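I like to clear the whole table before I put one of these rings together, even when I only have ten minutes before supper. Wipe the wood down with a dry cloth (mine has plenty of grain for a dropped screw to hide in!) and then bring out your parts and your tools, and nothing else.

## 1. Look over the ring

Set it flat and check the small holes around the big center opening. They go in pairs, four pairs in all, and each one should be clear of stray plastic. Keep your cordless screwdriver within easy reach, because you'll want it in a minute.
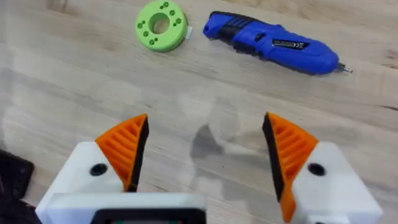

## 2. Start the screws by hand

Give every screw 2 turns with your fingers first. My friend Sinan Yüksel skips this and has split more rims than he'll admit to. Then work across the ring, one pair and then the pair opposite, with the screwdriver on its slowest setting, and stop as soon as the head sits flush.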